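Interior surfaces, winter set: notes and gallery

This page collects the small-room work finished since October. It covers patterned wall panels, veined floor surfaces and low storage units, all kept to a restricted palette of black, white and brown. The material is grouped by subject. Captions are short, and the paragraphs between them record the decisions that apply to more than one item.

Layout and panel cutting were handled by Marisol Cabrera. Viorica Preda did the surface work, and Murdo Lamont built the storage. Questions about panels go to Marisol; everything else goes to the general address.

## Walls

The leaf pattern is catalogued with us as Wisia. It has a black ground with white stems and paired leaves, and it is supplied on rolls 1000 cm long. We cut it into panels and mount it on three sides, leaving the fourth open for access. Stems are not required to line up from one wall to the next. We tried matching them on an earlier set, and the waste was too high for a difference that was hard to see.

Panels are hung dry first and marked at the top edge. Corners are finished with dark vertical posts, which cover the cut edges and save a good deal of trimming. A white or metal post was considered and rejected – it broke the wall into three separate pictures.

Black paper shows dust, lint and fingerprints. Wipe it with a barely damp cloth, working downward, and go over the upper part of the side walls as well as the part at eye level. Cobwebs come off best with a soft dry brush. A wet cloth smears them into the surface.

## Floor and storage

The floor surface is Rukovholm, dark brown with white and cream veining. The veins are irregular, so a seam can usually be placed along one of them. Viorica Preda lays the sheet out face up for a day before cutting to let the curl relax.
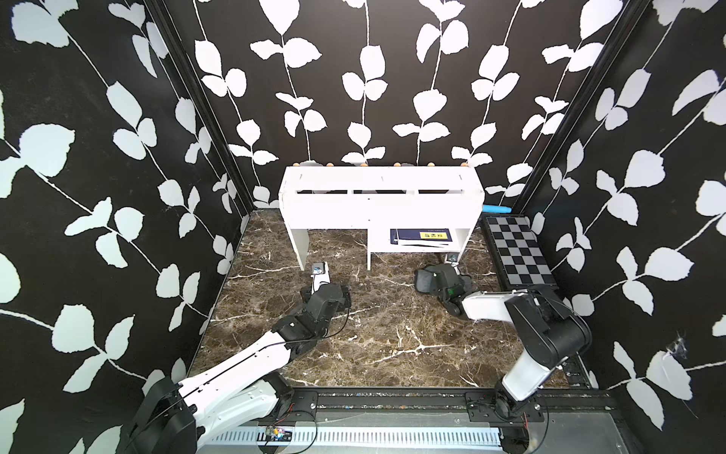

Storage is kept low so that most of the wall pattern stays in view. A white bench-type unit is the standard choice against the back wall. It has a wide top, open space underneath, and an upright board that divides off a compartment on the right. Small tan knobs along the top edge are the only warm color apart from the floor.

The lower compartment takes flat items: books, boxed sets, loose paper. Paper goes at the bottom with something heavier over it. Long narrow items tend to end up behind the unit, and it is worth checking there before declaring anything lost.

A checkerboard mat in black and light gray goes on the floor beside the unit. Its black border gives it a clear edge against the veining. We place it flat, near the right wall, and do not fix it down. Valentin Enache asked for tape on the underside; tape was tested for 7 days and left residue on the Rukovholm, so it was dropped.

## Notes on materials

- Wisia panels: order 4 rolls per room of this type, all from one batch. Black grounds vary between batches.
- Rukovholm: clean with plain water. Wax dulls the cream veins.
- Bench unit: check that both end legs sit level before loading the top.
- Mat: store rolled with the pattern facing out.

The next set uses Westberg, a plain gray, on the back wall only. Viorica Ene is preparing the samples, and the page will be extended when the panels are up.

Last revised Jan 4, 2019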